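韦鲁德赛德自然学会（英语：Verudside Natural Society，常简称“自然学会”或VNS）是设在韦鲁德赛德（Verudside）的一个地方性学术团体，成立于十九世纪中叶，活动范围包括博物学、气象观测、地质学和科学史。学会以选举方式吸收会员，出版会刊一种，设有图书馆和标本室，并颁发奥里克奖章。现任会长为桑达马利·赫蒂亚拉奇（Sandamali Hettiarachchi）。

目录
1 名称
2 历史
2.1 成立
2.2 鲁里茨时期
2.3 战后重组
2.4 近年
3 组织
3.1 会员
3.2 理事会
3.3 分部
4 会所
5 图书馆与档案
6 标本室
7 出版物
8 奖项与讲座
9 财务
10 评价与争议
11 参见
12 注释
13 参考文献

名称

学会最早的议事录上写的是“韦鲁德赛德自然与机械知识促进会”。“机械”一词在成立后不久即被删去，原因在议事录中没有记载，后来的会史作者一般认为与当地机械学院的设立有关，两者当时争夺同一批听众。“促进会”改为“学会”则是章程第一次修订时的事。中文文献中另有“韦鲁德赛德博物学会”的译法，多见于早期的植物学书目，该译名与学会的实际工作范围不完全相符，现已较少使用。

学会从未取得皇家特许状，名称中也不含“皇家”字样。十九世纪末有会员提议申请，全体会议讨论后搁置，此后没有再次列入议程。

历史

成立

韦鲁德赛德在十九世纪上半叶由渔港发展为煤炭转运港，城中医生、测量员和船运代理人逐渐形成一个固定的聚会圈子。聚会最初在药剂师家中举行，内容以传看标本和朗读外地学会的会刊为主。成立大会推举了首任会长和秘书，通过章程十七条。章程手稿现存学会档案室，最后两条的字迹与前文不同，墨色也较浅，推测为会后补写。

早期例会每月两次，冬季在城内，夏季改为野外考察。考察路线多沿海岸向北，经盐沼到达石灰岩崖。会员在崖下采得的腕足类化石是标本室最早的一批藏品。会刊创刊号登载的三篇文章中有两篇与此有关，另一篇讨论港口的潮汐读数。

潮汐与气温的逐日记录从成立次年开始，由港务所的职员抄送学会。记录在两次世界大战期间有中断，其余年份大体连续，是学会被外界引用最多的资料。

鲁里茨时期

十九世纪末，学会租用了城外的鲁里茨（Ruritz）庄园作为会所和观测站，会史中称此后的一段时间为“鲁里茨时期”。庄园地势较高，南侧草坪上安装了雨量计、百叶箱和一架小型折射望远镜。庄园主人本人是会员，收取的租金很低，但要求学会承担屋顶的维修。学会账簿中屋顶开支几乎逐年出现，有一年甚至超过会刊的印刷费。

这一时期会员人数增长较快，首次突破100人。女性会员的资格问题也在此时提出。章程原文使用“人士”一词，没有限定性别，反对者则认为章程起草时的惯例应视为默示的限制。争论持续了数届理事会，最后以全体会议表决的方式解决，同意女性以正式会员身份入会。第一批当选的女性会员中有苔藓植物采集者和中学教师，她们的采集簿现存标本室。

租约到期后，庄园由继承人收回，学会迁回城内，望远镜转让给当地一所中学。雨量计留在原处，由园丁继续读数至其退休，读数每季度寄给学会，编入气象记录时另加星号。

战后重组

第二次世界大战结束后，学会的活动一度仅限于每年一次的例会。旧会员多已年迈，标本室存放在学校地下室内，部分昆虫标本受潮损坏。重组由当时的秘书主持，主要措施有三项：将气象记录移交地方档案机构复制保存；把会刊由不定期改为年刊；允许外地通讯会员投票。最后一项曾引起不满，部分本地会员担心外地会员人数过多后会左右会长选举。章程为此规定，通讯会员在会长选举中的票数合计不得超过全部有效票的一半。

重组后的学会逐渐转向科学史研究。转向的直接原因是整理旧档案时发现了创会会员与外地博物学者的往来书信，其中有关化石命名优先权的讨论具有较高的史料价值。这批书信后来分两卷出版。
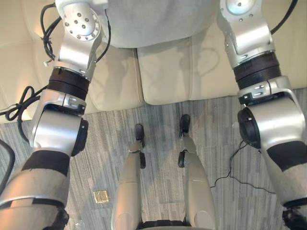

近年

二十一世纪以来，学会的会刊和气象记录陆续完成数字化。数字化工作先从潮汐记录开始，因为原始表格使用铅笔填写，字迹磨损较重。扫描件按年份编号，与会刊的卷号没有对应关系，使用者需要查阅另行编制的对照表。

2019年7月13日，全体会议选举桑达马利·赫蒂亚拉奇为会长。赫蒂亚拉奇研究港口气象观测史，当选前担任会刊编辑。她任内恢复了中断多年的夏季野外考察，考察定在每年8月，路线与早期会刊所载大致相同，但石灰岩崖北段因落石封闭，改由内陆小路绕行。

组织

会员

学会会员分为正式会员、通讯会员和荣誉会员三类。

正式会员须居住或工作于韦鲁德赛德及邻近教区，由两名会员提名，经理事会审查后交例会表决。表决沿用投球法，白球表示赞成，黑球表示反对。旧章程规定，黑球达到总数的五分之一即不予通过；现行章程改为四分之一。投球箱为创会时的原物，箱盖内侧贴有历次修理的字条。

通讯会员不受居住地限制，但须在会刊或学会认可的刊物上发表过文章。荣誉会员由理事会提名，不缴会费，也没有表决权。会员退会须以书面形式通知秘书，连续两年未缴会费者视为自动退会，补缴后可以恢复资格，但入会年份按恢复之年重新计算。这项规定影响会员名册上的排序，历来有人提出修改。

会员当选后须在名册上签名。名册现用第二册，第一册写满后存入档案室，封底夹有一份早期会员的职业统计，其中医务人员最多，其次为教师和船运业者。

理事会

理事会由会长、副会长、秘书、司库、图书馆员、会刊编辑和若干名普通理事组成，任期三年，会长不得连任两届以上。理事会会议不公开，议事录在闭会后满十年方可供会员查阅。会长的职责限于主持会议和发表年度致辞，日常事务由秘书处理。年度致辞通常刊于次年会刊的卷首，早期致辞篇幅很长，常占全卷三分之一。

分部

学会下设气象、地质、植物和科学史四个分部，分部主任由本分部会员推选。昆虫分部曾经存在，标本受损后停止活动，后并入植物分部。各分部自行安排会议，经费须列入学会总预算。气象分部规模最小，但会议记录最为完整。

会所

学会先后使用过五处会所。最初的聚会地点为药剂师住宅的楼上，其后借用市政厅侧室，再迁鲁里茨庄园，战时寄居中学校舍，现会所位于旧海关街，是一栋由船具仓库改建的三层砖楼。

现会所底层为讲堂和衣帽间，二层为图书馆，三层为档案室、标本室和编辑部。讲堂的座位原为长条木凳，后换成单人椅。仓库时期的吊车横梁保留在三层外墙上，搬运标本柜时曾经使用。建筑外墙列入地方保护名录，更换窗框须事先申请，内部改动则不受此限。

入口处墙面镶有历任会长姓名石板。石板上有两处日期与议事录不符，一处是首任会长的卸任年份，另一处是鲁里茨时期某任会长的名字缩写。学会以议事录为准，石板未作改刻。

图书馆与档案

图书馆藏书以交换所得为主。学会自成立起即以会刊与外地学会交换，最多时交换对象遍及欧洲、北美和南亚。交换关系在战争期间大多中断，战后恢复的不到半数，因此不少外国学会会刊的收藏止于某一卷，后续各卷只能在别处查阅。

馆藏中较重要的有创会会员的石灰岩崖剖面图手稿、坦比亚（Thambiah）捐赠的热带蕨类图谱，以及一套批注本潮汐表。坦比亚是学会早期的通讯会员，长期在南亚从事植物采集，从未到过韦鲁德赛德。他寄来的图谱用薄纸包裹，每幅背面写有采集地点和海拔，其中部分地名的拼写与后来的地图不一致，图书馆员为此编有一份地名对照。

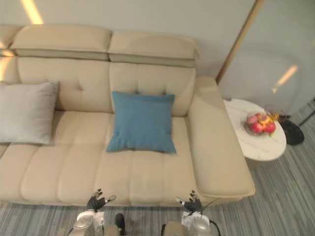
对照表初稿收录的地名以沿海各地为主，修订时补入山区地名，并注明同一地点在不同信件中的几种写法。由于坦比亚习惯按当地发音记录，同名异地的情况较多，仅凭地名难以确定采集位置，还须与信件日期互相印证。目前仍有若干幅图谱的产地存疑，在目录中以方括号标出。

档案部分包括议事录、账簿、书信和观测记录。议事录自成立至今仅缺一册，缺失的一册对应鲁里茨时期末段，可能在迁出庄园时遗失。地方报纸对同期例会有简短报道，会史作者据此重建了部分内容。账簿保存完好，早期账簿使用双色墨水，收入记黑色，支出记红色，与通常的用法不同，初次使用者容易误读。

图书馆向非会员开放，须提前写信说明查阅内容。手稿不外借，可申请复制，复制件上须注明馆藏编号。

标本室

标本室分为化石、植物和贝类三部分。化石以石灰岩崖所出腕足类和海百合为主，多数附有采集者手写标签。植物标本中苔藓占比最大，装订成册，按采集簿顺序排列，不按分类系统排列。这一做法保留了采集路线的信息，但检索不便，植物分部后来另编卡片目录。贝类来自港口船员的捐赠，产地记录往往只写航线，学术用途有限。

模式标本已移交外地的大型收藏机构保管，标本室内只留石膏复制品和移交清单。移交当时在会员中有不同意见，赞成者强调保存条件，反对者则认为标本应留在产地附近。

出版物

《韦鲁德赛德自然学会会刊》创刊于学会成立次年，初为不定期，战后改为年刊。会刊每期印数最高时达1000册，其中相当一部分用于交换。文章须经一名分部主任和一名外部审稿人审读，篇幅没有上限，但插图费用由作者承担。

会刊的卷号有一处重复。编辑交接时，前任编辑已将一卷编号付印，继任者不知情，使用了同一编号。两卷内容完全不同，引用时习惯上以“甲”“乙”区分，外文文献则多标作“a”“b”。索引编至战前各卷，战后部分只有逐卷目录。

除会刊外，学会还不定期出版专著，包括前述书信集两卷、气象记录汇编以及会员名录。名录早期附有住址，后改为只列姓名和入会年份。学会曾发行一份面向学校的小册子，介绍海岸化石的辨认方法，重印多次，后因崖段封闭停印。

奖项与讲座

奥里克奖章（Orik Medal）是学会的最高奖项，每三年颁发一次，授予在地方自然史或科学史方面有突出工作的个人。奖章以捐资人姓氏命名，捐资契约规定获奖者不必是会员，但现任理事不得参选。奖章为铜质，正面为石灰岩崖轮廓，背面刻获奖者姓名。早期奖章附奖金，基金贬值后取消，现改为赠送会刊全套电子版。没有合适人选时奖章可以空缺，空缺的届次不予补授。

坦比亚讲座每年举行一次，题目不限，讲稿由会刊刊载。讲座设立时规定主讲人须为通讯会员，以示对坦比亚本人身份的纪念，后放宽为全体会员及受邀学者。有一年主讲人因航班延误未能到场，讲稿由秘书代读，会刊照常刊登，并在标题下加注。

学会另设学生论文奖，面向当地中学，评审由各分部轮流负责。

财务

学会的收入来自会费、出版物销售、讲堂出租和捐赠基金的利息。早期财务状况不佳，会费拖欠严重，司库曾自行垫付印刷费，数年后才获偿还。为改善这一情况，学会设立一次性缴清的终身会费，短期内得到一笔款项，长期则减少了经常收入。后来的司库在报告中多次提及这一问题，终身会费制度最终停止接受新申请，原有终身会员的权利不变。

现会所由学会购入，购房款来自一笔遗赠和出售重复藏书的所得。出售重复藏书当时由拍卖行代理，拍卖目录保存在档案中，后来发现其中一种并非重复，而是版次不同的早期印本。学会未能购回该书，图书馆此后规定，注销藏书前须由两人分别核对版次。

年度账目由外部审计人员审核，在全体会议上宣读摘要。奥里克基金单独立账，不得挪作他用。

评价与争议

学会的潮汐与气温记录常被用于区域气候研究，但使用者对其连续性有不同看法。主要问题在于观测地点曾随会所迁移，鲁里茨庄园与港口之间存在海拔差，两段数据不能直接连接。气象分部编制过一份订正说明，给出平行观测期间的差值，有研究者认为平行观测的时间过短，订正值在冬季偏差较大。

化石命名优先权的问题同样存在争论。书信集第一卷的编者主张，创会会员在正式发表之前已在信中给出可辨认的描述；批评者指出，信件不构成有效发表，因此对命名没有影响，只能说明发现的先后。第二卷前言对此作了修正，采用后一种说法。

科学史界对学会会史的写作方式也有讨论。早期会史按会长任期分章，内容偏重致辞和选举，对标本采集者、抄录员和港务所职员着墨很少。赫蒂亚拉奇在会刊上发表的文章利用港务所的工资簿，查出数名抄录员的姓名，并据字迹将其与潮汐表逐一对应。该文附录列出了仍无法辨认的笔迹样本。

参见

地方学术团体
博物学史
潮汐观测
学会会刊交换制度

注释

^ 章程手稿未注明日期，此处依议事录首页。
^ “人士”在英文原文中作“persons”，各次修订均未改动。
^ 会所数目不计战前临时借用的教堂大厅。
^ 重复卷号的两卷在数字化版本中分列，检索结果可能同时出现。

参考文献

^ 韦鲁德赛德自然学会章程（现行本）. 韦鲁德赛德自然学会.
^ Hettiarachchi, S. 港务所抄录员与韦鲁德赛德潮汐表. 韦鲁德赛德自然学会会刊.
^ 韦鲁德赛德自然学会书信集，第一卷、第二卷. 韦鲁德赛德自然学会.
^ 鲁里茨庄园租约及屋顶维修账目. 韦鲁德赛德自然学会档案室藏.
^ 坦比亚图谱地名对照，修订本. 韦鲁德赛德自然学会图书馆.
^ 气象记录订正说明. 韦鲁德赛德自然学会气象分部.
^ 奥里克奖章捐资契约. 韦鲁德赛德自然学会档案室藏.
^ 全体会议议事录：会长选举. 韦鲁德赛德自然学会.

分类：学术团体 | 科学史 | 韦鲁德赛德的组织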